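Roltlow two-arm kit, with the Illell counter scene

Home / Kits / Arms / Roltlow

In stock. Page updated 2024-11-18.

Roltlow is a pair of bench-mounted arms you build yourself, on a kitchen table or in whatever corner of the shared workshop you can hang on to for a few weekends. It comes with Illell, the simulator we use for nearly everything before any real motor gets switched on. If you've ever wanted to teach a machine to pick up breakfast, you are among friends here.

The idea started with Zlatko Mladenović, who was building a pair of arms at Nedeljković, the shared workshop where most of us met. He had a good frame and decent motors, and every time he changed the hand software he had to clear a bench, clamp everything down and hope. So he wrote himself a kitchen counter to practise on. It grew, the rest of us got far too interested, and by March it was the first thing people asked to try when they came in on an open evening.

What's in the box

31 printed and machined parts per arm, bagged by build stage
Motors and driver boards, already numbered
One hand per arm, with fingers part-assembled
Wiring looms, left and right (they are different, please look at the label!)
Two bench clamps
Printed build book
Illell on a memory stick, plus a download code

You'll need to supply a computer, a solid table and a set of hex keys that haven't been rounded off. The ones that come with flat-pack furniture will make you miserable by stage two.

The counter scene

Illell opens on a marble worktop with a wire basket, a chopping board, a pear and a croissant. We have a real soft spot for this scene. A pear is fat at one end and thin at the other, so a grip that works at the bottom can be hopeless near the stem. The croissant is curved and ridged, and it asks for a completely different approach. Put them next to each other on a board and you have a lovely little problem that will keep you up past bedtime.
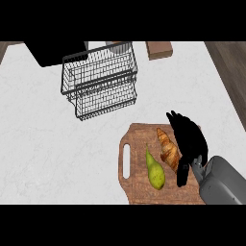
Our usual advice is to start with the croissant and leave the pear until your approach angles are behaving. Come in low and slow, close the fingers a little at a time, and save your settings under a new name each time you find something that holds. We keep ours in a folder with the date and a rude comment. Once you can lift and put down reliably, try for the basket. Getting over the rim is harder than it sounds, and it's a great day when you manage it.

You can move everything in the scene, swap the food, turn the board round, or load your own shapes. Each arm can be driven by hand with a game controller, by a recorded path, or from your own code. Paths you record in Illell play back on the real arms with no conversion step, provided you've done the joint zeroing in stage six of the build book. Do please do the joint zeroing.

Building it

Allow four weekends if you've built something with motors before and six if you haven't. The shoulder is the fiddly bit. There's a bearing that has to go in square, and it will go in not quite square with alarming ease – stop, take it out, try again. Everything from the elbow outwards is a pleasure. The covers go on last, so you can get at the wiring for as long as possible.

If you're sharing a bench, build one arm completely before opening the bags for the second. We've seen two people do an arm each, side by side, and that works beautifully too, but keep the screws in separate tubs. Label the tubs.

Two arms or one?

You can run a single arm quite happily, and Illell lets you leave the second one parked while you work with the first. That's how most of us do it for the early sessions. Bringing the other arm in opens up the really fun jobs, such as steadying the board while the first hand picks something off it.
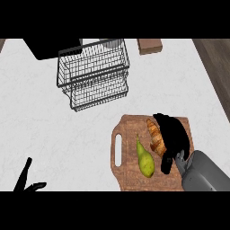 Collision warnings are on by default when both arms are loaded. Leave them on! Arms in a simulator can pass through each other without a mark, and the real ones can't. The warning distance is set in the preferences file, and we run ours wider than we need to.

The numbers

Reach of each arm: 138 per cent of the old Roltlow single
Build book: 21 stages
Recorded path length: up to 2,000 steps
Languages for your own code: Python, C++
Spare fingers: sold in pairs

Spares and add-ons

Javutico rail: lets both arms slide along the back of the bench. Fits all current Roltlow kits and takes an evening to mount. We love it, though you should get the arms working on clamps first.

Replacement looms, left or right.

Extra counter scenes for Illell: free to anyone with a download code. If you make one yourself, send it in and we'll add it to the list with your name on it. The current favourite is a very untidy draining rack.

Help with your build

Email the workshop with your stage number and a photo of the bit that's gone wrong. Zlatko answers most of the shoulder questions himself, usually late in the evening and at some length. You're also welcome at the Nedeljković bench with a half-finished arm under your elbow, just bring your own hex keys.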